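Why Do We See Colors?

Look around the room you're in right now. How many colors can you spot? Maybe there's a red book, a green plant, or a pair of stripy socks on the floor. Now imagine turning off every light and closing the curtains tight. The colors are gone! The book is still there (watch your toes), so where did the red go?

The answer is that color needs light. And light is a lot more colorful than it looks.

Sunlight seems to have no color at all, but it's really a big mix: red, orange, yellow, green, blue and violet, all traveling together. When sunlight passes through raindrops, the drops bend each color by a slightly different amount and the mix spreads out across the sky. Hello, rainbow!

So what happens when all that mixed-up light hits something, like a ripe tomato? The tomato soaks up most of the colors, but it bounces the red light back. Some of that red light zooms into your eye, and your brain says "red!" A leaf does the same trick with green.

What about white and black? White things bounce back nearly all the colors at once, and your eye gets the whole mix. Black things soak up nearly everything, so hardly any light comes back to you. Soaking up light warms things up, too. Put your hand on a black car and then a white car on a sunny day in June and you'll feel the difference right away! (Ask a grown-up first, a black car can get really hot.)

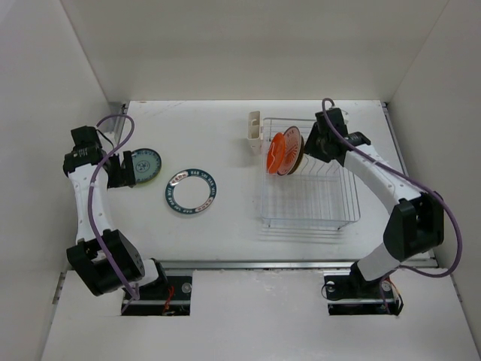

White walls, black joints and purple cables. Which parts bounce back the most light?

Now for the part inside your head. At the back of each eye is a thin layer called the retina, and it's packed with tiny light catchers. The ones that catch color are called cones, and most people have 3 kinds. One kind is best at catching blue light, one is best at green, and one is best at the yellow-to-red end of the rainbow. Your brain compares the messages from all of them and works out every color you've ever seen, from mustard to turquoise.

Cones need plenty of light to work well. In a dim room, another kind of light catcher called rods takes over. Rods are super at seeing in the dark, but they can't tell colors apart, so everything at night looks kind of gray.

Not everybody sees colors the same way. Some people have cones that work differently, and red and green can look very much alike to them. This is called color blindness. And lots of animals have their own way of seeing! Dogs have only two kinds of cones. They can see blue and yellow, but a red ball on green grass is hard for them to pick out. Bees can see ultraviolet, a kind of light our eyes miss completely, and some flowers have ultraviolet patterns that guide bees to the nectar.

Try it yourself!

Get a few crayons and mix them up in a box. Go into a room that's almost dark, wait a few minutes for your eyes to get used to it, and try to sort the crayons by color. Then switch on the light and check your piles. Were any of them a surprise?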